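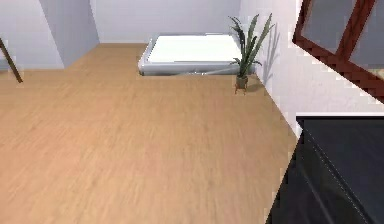 **Zewditu Moges**
Our film society in Wuvstead gives a short film prize each July, with 193 entries this year. Do animated shorts need their own category? One entry is set almost wholly in a bare room with a wood floor and a low white bed, all rendered, and two jurors marked it under live action rules.

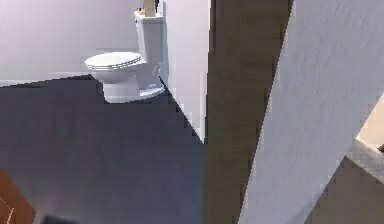 ## Replies

**Aniela Pietrzak**
Split them if you get enough of each. The Darnier prize does so above 300 entries - below that it uses one list and one score sheet. 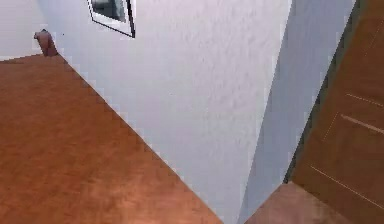

Put the rule in the entry form, before judging starts.

**Fortin**
just drop the craft score
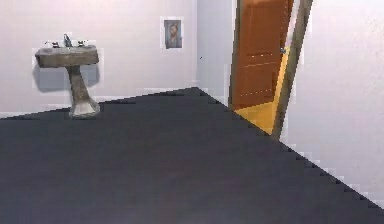 or halve it, same result.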